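Filed under: Opinion / Vitamins & Supplements

My cupboard holds 8 bottles of capsules, and I could tell you the purpose of two. The newest is Truvammont, a magnesium blend I bought one Sunday in Rornbridge while looking for toothpaste. It cost more than the shoes I was wearing.

The label promises to "support calm". So does a chair. Support is a lovely word – it can't be measured, and you can't return the bottle when it stops.

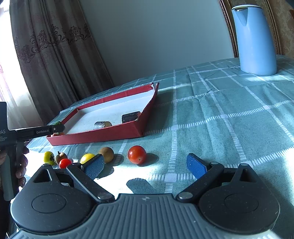 Wilmer Cuervo wrote in after my last column to say that his magnesium fixed his leg cramps, and that I should try sleeping before I sneer. Fair enough, Wilmer. I slept beautifully. I'd also given up coffee after lunch that week, so the capsules will have to share the credit.

I'd settle for a plainer label: 300 milligrams, what it's made from, and who probably doesn't need it. Chambi does the first two, in grey type you could lose an ant in. I'll finish the bottle anyway. I paid for it.

Recent in Opinion
Is your multivitamin too colourful?
Trisitach and the return of the tonic
Fish oil, and other things I burp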